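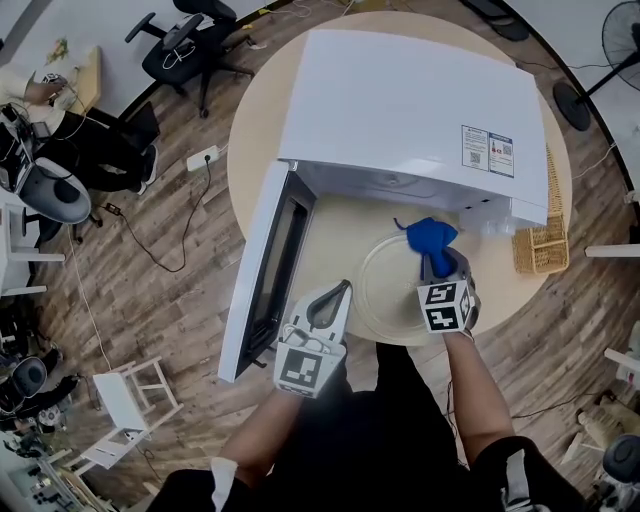 rengifo_mom
My dad was diagnosed with mild cognitive impairment in September and we're deciding whether he should join the Drastomance study. It's 200 people and 6 memory clinics. He still does his own chores, things like wiping out the microwave with a blue cloth, but he loses track of which pills he took. Is a study worth it this early?

Tesard647
Early is when they want people. My wife joined one at a similar stage. The visits were long, and she got a full memory workup each time.

boonsong_t
I'd be careful. He could end up on placebo and still have to get the scans and spinal taps. Ask how many visits are required before he signs.

Tesard647
Not every study does spinal taps. Hers was blood draws and an MRI.

boonsong_t
Fair, but ours did two, and my mother had headaches for days after. Read the consent form at home.

rengifo_mom
The form says six visits in the first year and one optional tap. He can quit at any time.

chiyo_k
Ask if they'll share his results with his regular doctor. Ours wouldn't until the study closed. For the pills, get a weekly box with a lid for each day.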